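Sorting cell back up at Pullden after two weeks of gripper trouble

25 Feb 2022

PULLDEN - The two-armed robot that sorts drink containers at the Viltberg workshop is running again, after a stretch of dropped cans, a worn cable and one very long wait for a part.

The cell went down early in the month. Not a crash, nothing dramatic. The right gripper started closing late, then closing halfway, then reporting a good grip with nothing in it. The crew restarted it a few times and got a decent morning out of it. By afternoon it was missing again.

First guess was the finger pads. They get sticky, old soda mostly, and sticky pads hang on to a can when they should let go. So the pads came off, got cleaned, went back on. No change. Second guess was the software, and most of a day went into that, going back through the grip logs from July onward to see when the numbers started to drift. They drifted slowly and then all at once, which pointed back to hardware.

It was the cable. The lead to the right gripper runs down the outside of the arm and had been rubbing at the wrist every time the arm turned over to reach the far bin. The jacket had worn through on the inside of the bend, where you can't see it unless you take the strap off. Signal dropped out in that one position and came back in every other, so bench tests with the arm straight all passed.

A new cable was ordered from Shakya, who supply most of the spares here. It was late. The Viltberg crew ran left arm only in the meantime, at a bit under half the usual speed, and got some 200 pieces through on the better days.

The part came Monday. Fitting it was quick, the rest wasnt. With a new cable on, the gripper has to be zeroed again, then the arm checked against the table, then the grip force set for each kind of container. Glass first, since nobody wants to sweep up glass. Then plastic, then cans. Cans are the hard ones. A whole can is easy, a crushed one has no good side, and the fingers have to come down on it from above and take whatever edge is there.

The cable now gets more slack at the wrist and the strap sits a little higher. Small change. Anyone putting the strap back after cleaning is asked to check that the arm can turn fully both ways before power goes on. There is a note on the cabinet door about it, and a second note under that one in bigger letters.

Also changed: the bins. The old ones were hard tubs and the grippers kept knocking the rims, which is bad for the fingers and worse for the calibration. Soft fabric ones went in instead, with a plain printed word on the front of each. If the gripper clips an edge now the bin gives. Downside is they slide. The crew is trying strips of grip mat underneath and will see how long those last.

Restart checks were done at the table with a short mixed load, a few pieces at a time, staff standing on the other side to watch the pick and reset the pieces by hand.

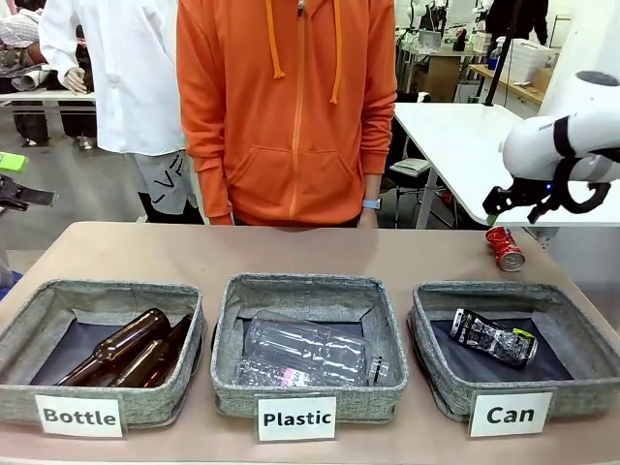
The restart rule is 20 clean picks in a row on each arm before the cell goes back on the line. Left arm got there first try. Right arm needed 2 goes, the first run ended on a can that rolled. Grip force for cans was brought down a notch after that and the approach slowed over the last bit of travel.

Job number is 2333 for anyone who needs to log time against it. Please do, the hours for the first week are mostly missing.

Still open: the left arm has the same cable, same age, same route along the arm. It shows no fault so far. A spare is on order from Shakya and the plan is to swap it at the next stop, before it goes the same way. The sister cell at Ilodholm was opened up and looked at too, and its wrist cable has a shiny patch but no break. They are moving the strap there as well.

Daily care goes back to the normal list with one line added. Pads wiped at the end of each shift, bins emptied and shaken out, table wiped down, fingers opened and closed with nothing in them while somebody listens for the click. The new line is strap off once a week, and run a thumb along the cable at the bend. Power off first, obviously. Anything rough, flat or shiny gets written down and the cell stays off untill someone has had a look.

Glass stays on the left arm only for now. Both arms are cleared for plastic and cans. Full speed is expected next week if the right side holds up over a few complete shifts; if it starts closing late again, stop it and check the wrist before anything else.

Visitors are fine again from next week, but stay behind the line on the floor and leave the bins where they are. Moving one even a little means the drop points have to be checked over.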